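Tablet schaltet nach 2 Minuten ab

Ye-rin Nam
Mein Tablet dunkelt beim Lesen ständig ab. In den Einstellungen unter Anzeige steht die Zeit auf 20 Minuten, trotzdem passiert es. Neustart hat nichts gebracht.

Skullholm
Wahrscheinlich ist der Energiesparmodus an, der überschreibt die Anzeigezeit. Unter Akku ausschalten, dann gilt wieder dein Wert.
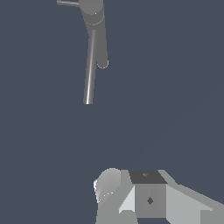
Die automatische Helligkeit würde ich auch prüfen. Bei mir hat sie abends zu stark geregelt. 

Pollska
Hatte ich auch, nach dem Update im Juni war es weg.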